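The Marmalade Year

My aunt always said there were two kinds of winters in Durkby, the kind you got through on soup and the kind you got through on marmalade, and the year I turned eleven was most certainly the second kind. The boat from Hirach had come in low in the water with a load of oranges meant for somewhere grander, and the buyer had changed his mind, and so there they sat on the dock, 600 crates of them, with the gulls walking up and down the lids like landlords.

My aunt bought 25 crates. She had gone down for thread. She came home in the back of the Barros bakery van with her hat on sideways and her cheeks very pink, and she stood in the doorway and announced to my uncle that they had been practically given to her, and that she would need every pot in the house, and also the neighbors' pots.

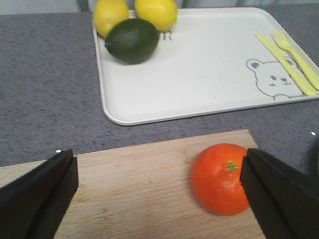 One small orange fruit on the board, its green star still on.

Well, my uncle was a patient man, and he had a slow way of putting down his newspaper that told you more than shouting would have. He folded it, then folded it again, and asked where she meant to put them. She said the hall. So into the hall they went, and up the stairs, two to a step, and for the rest of that winter you had to go to bed sideways. I slept in the little room over the porch with three crates at the foot of the bed, and I can still wake up some mornings, all these years later, and believe for a second or two that I smell them.

We cut peel every evening after supper. My uncle cut his thick, like kindling, and my aunt cut hers so fine you could have threaded it through a needle (she never had gotten her thread, now that I think of it), and mine came out every which way and was put into a separate bowl and called rustic. The radio played dance music from Hirach when the weather allowed. When it didn't, my aunt told us about the girl she had been, and the dances she had gone to, and a blue coat she had left on a train.

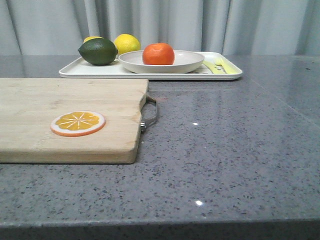

The house is mine now, and I have changed less in it than people tell me I should. I had the stairs mended and the porch roof done, and I took out the old kitchen table, which had gone so soft in the middle that a pea would roll to the center from any side. There is a speckled gray counter there these days, polished enough to throw the light back at you, and a pale gray curtain behind it that my aunt would have called sensible in the voice she kept for things she didn't like. She'd have come around to the cutting board, though. It has a loop of metal at the end for a handle, and she never could resist anything you could hang on a nail.

But I was telling you about the marmalade. By the end of January we had 97 jars, and my uncle, who had taken to writing the tally on the pantry door, said that he thought a person could stop at 97 and still hold her head up. My aunt said 200. She said it with her back to him, stirring. He looked at me and I looked at the crates, and he picked up his knife again and started in on another orange, thick as kindling.

What I didn't understand, being eleven, was where they were all going. I thought we would have to eat them. I had worked it out lying in bed, and it came to marmalade at every meal until I was grown and possibly married. Then one night in February the snow came down over the Noker road and shut it, and the trucks stopped, and the shop had nothing on its shelves but candles and shoe polish. 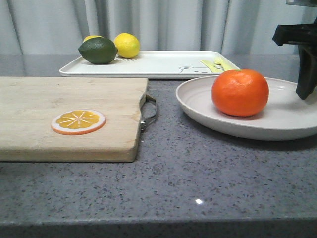

My aunt put on her boots. She loaded up my old sled with jars, wrapped in dish towels and pillowcases and one of my uncle's good shirts, and she and I went down one side of the street and up the other. At every house she said the same thing, that we had made a little too much and would they mind helping us out with it. The Barros bakery still had flour, bless them, so there was bread, and there was marmalade to go on it, and that was Durkby's breakfast and quite often its supper until the plow got through.

My uncle pulled the sled home the last evening. It was empty and kept bumping into his heels. He asked her whether she had known about the snow, back on the dock, and she took his arm and said that she had gone down for thread.

There was one jar left on the shelf, from the rustic bowl. We had it on toast.

Contact | © 2020 The author. All rights reserved. | Back to top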